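**From:** Vinh Khổng
**To:** Brellen Rec Basketball list
**Date:** 17 August 2021
**Subject:** Re: [brellen-hoops] Fall league, what are we doing about the schedule?

Hi all,

Sorry for the slow reply, I was driving back from the Gultidel tournament with four sweaty people and no air conditioning, and then I slept for what felt like a week. Mỹ Hầu wrote:

> Okay folks, Gimix Gym wants an answer on court time. They'll give us the big court for the whole fall if we put down 2,000 up front, or we can pay per night like last year and take our chances when the volleyball people book early. I'd like to run 3 divisions again but I don't have enough players for it yet. Also, can we PLEASE talk about the overtime rule before we start, so we don't have another playoff game decided by an argument at the scorer's table?
>
> Also also: who has the good pump?
>
> Mỹ Hầu

I have the good pump! It's been in my trunk since spring. I'll bring it to open gym.

On the court money, I say pay it. We lost two game nights last year to volleyball and ended up squeezing a semifinal into the little gym, where the three-point line runs into the wall in both corners (my ankle still remembers). If everybody who played last season signs up again we have it covered, and if a few people drop out I can carry the difference until the late sign-ups come in.

On the divisions, I'm less sure. Last year's bottom division was fun but it was basically four teams playing each other until they got sick of each other's faces. What about two divisions, and then after the first month we move one team up and one team down? The Lý Street guys did this when I played with them and it kept the games close. Nobody loves getting moved down, but losing by 28 every week isn't much of an evening either. I was on the wrong end of one of those and by the fourth quarter we were mostly discussing dinner.

Overtime! My proposal:

- First overtime is four minutes, running clock until the last minute, then it stops on whistles
- One timeout per team, and leftover timeouts from regulation don't carry over
- Team fouls DO carry over (this was the argument)
- If it's still tied after that, two more minutes, and keep going until somebody wins

I know a few of you want sudden death, first basket wins. I get it, it's exciting, and the gym closes at ten. But then the jump ball matters way too much, and some of us are five foot seven. For the regular season I could live with calling it a tie after one overtime. For playoffs in November I really want us to play it out.

Gultidel report, for those who asked: we went one and two. Won the first game easily, then lost a heartbreaker where we were up nine at the half and forgot how to get the ball inbounds. They went to a full-court press coming out of the break and we threw it away on four straight possessions. I'd like us to spend some open gym time on press breaks, even just walking through where everybody stands. The last game we were out of legs and I'll leave it there. Great tournament though, well run, real refs, 140 players signed up, and the snack bar had those little fried pies. We should send two teams next summer.

A few odds and ends:

- The blue jerseys are washed and at my place. Number 11 is missing. Check your bags, check your cars, check under the dog.
- We still need someone to keep the book on game nights. It's an easy job if you can stay awake, and I'll show you how.
- Open gym stays at the same time until the season starts. Bring a light and a dark shirt.

If you have strong feelings about the divisions, write back to the whole list and not just to me, please. Last year I got eleven private emails saying eleven different things and had to pretend I'd made up my own mind.

See you on the court,

Vinh

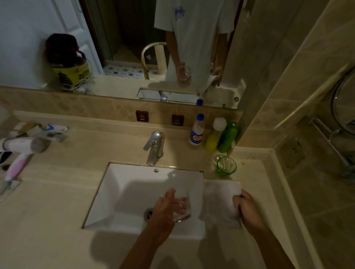
## List info

You're getting this because you signed up for brellen-hoops. To leave the list, send a message with "unsubscribe" as the subject. Replies go to everyone on the list by default, so look twice before you hit send.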